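Cotbridge kitchen lab moves play-food sets to a single counter layout

The Cotbridge test kitchen has changed how it sets up its counter for play-food and tableware trials, replacing three separate stations with one shared work surface. The new layout took effect in April and applies to all sessions booked through the Rinis wing.

Under the old arrangement, plush and molded food items were kept on a shelf by the door and carried to whichever station needed them. Telmo Cordero, who runs the room schedule, said the changeover between sessions took 15 minutes on average, most of it spent returning items to the correct bin. With everything on one counter the same work takes 8.

The catalog of loose items now stands at 1198 entries, up from the list the lab inherited when it took over the Sterkar stock. Each entry covers one object, such as a plate, a board, a toy fruit or a canister, and records its size, weight, main color and surface type. Fabric items are listed apart from hard plastic ones. Fabric pieces are weighed again after each wash, and any piece that has changed by more than the allowed margin gets a new entry number. The old number is retired and not reused.

Wian Mabuza, who wrote the layout sheet, said the main change is height. Plates with food on them go on a raised block to one side of the counter, and cutting boards stay flat on the countertop. The boards may be set at any angle. Earlier sheets called for boards to be square to the front edge, a rule that was dropped after session notes showed that it was rarely followed.

"A counter in use does not have its boards lined up," Mabuza said. "The sheet now says what goes on the surface and at what level. It does not say which way it points."

Appliances stay plugged in at the back and are not moved between sessions. Cables must be kept off the front half of the counter. Bottles and canisters may stand near the appliances but count as fixed items, so they are logged once per month instead of once per session.

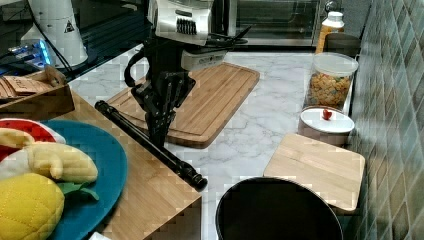 Boards are checked for warping at the start of each month, with the groove side up. A board that rocks when pressed at a corner is pulled and replaced from stock. Plates are checked for chips by hand. The stone countertop is wiped with plain water only; the cleaner supplied with the earlier Heo tables left a film and has been withdrawn from the room.

The log for the shared counter had reached 3978 item placements when the revised sheet went out. Cordero said the figure includes repeat placements of the same object, and that a separate count by catalog entry will be added when the database is updated.

Groups that still have the old three-station sheet should discard it. The revised sheet is two pages long and hangs inside the door of the supply cabinet. Requests for items not in the catalog go to Cordero before noon on the day prior to the session. Items brought in from outside must be measured and entered before they are placed on the counter.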